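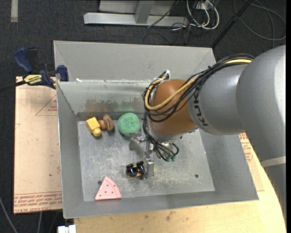

Dumisani Ngubane said the ferry would not run, and that anyone with sense would go home and try again in the morning. He said it to the whole waiting room at Lendmont, then sat down again and took the lid off his soup.

Ruth had sixteen minutes left on her parking ticket and her father's accordion in the boot. She went to the counter. The woman there had the radio on low and was writing in a ledger.

"Is it running?"

"The captain hasn't said."

"When will he say?"

"When he's looked at it."

Ruth went out and bought another ticket for the car. The wind had got up since Flosard and the machine took three goes to accept her coin. Across the water she could see the lights at Punura, where her brother would be standing on the slip in the wrong coat. He had asked for the accordion in December, the week after the funeral, and she had said no. Then on Boxing Day she had rung him and said yes, and he hadn't thanked her, and they had talked about the boiler.

She carried the case in with her. It was heavier than she remembered. One of the catches had gone and her father had tied it with a bootlace.

"Is that an Espinoza?" Dumisani asked.

"I don't know. It was my dad's."

"Did he play on the boats?"

"He played in the kitchen."

He nodded and went back to his soup. A boy asleep across two chairs turned over. The woman at the counter shut the ledger and put her coat on, and for a moment Ruth thought that was the answer, but she only went out to bring the sign in.

It was nearly eight when the captain came. He was younger than Ruth had expected and he had a plaster on his chin. He said he would do one crossing, foot passengers only, and he would take six. There were five of them in the room, with the boy.

"I'll not go," said Dumisani. "I said it wouldn't run."

"It's running," the captain said.

"I know. I can see that."

Ruth picked up the case. The car would have to stay, and the ticket would be out by nine, and there was a sixty pound fine if they bothered to come round. She thought about ringing her brother to say she was on her way — but he would be down on the slip, and he never heard his phone in the wind.

On the gangway the bootlace slipped and the case dropped open a few inches. The bellows let out one long low note. The captain looked round.

"Sorry," Ruth said, and tied it again, with a double knot, and went aboard.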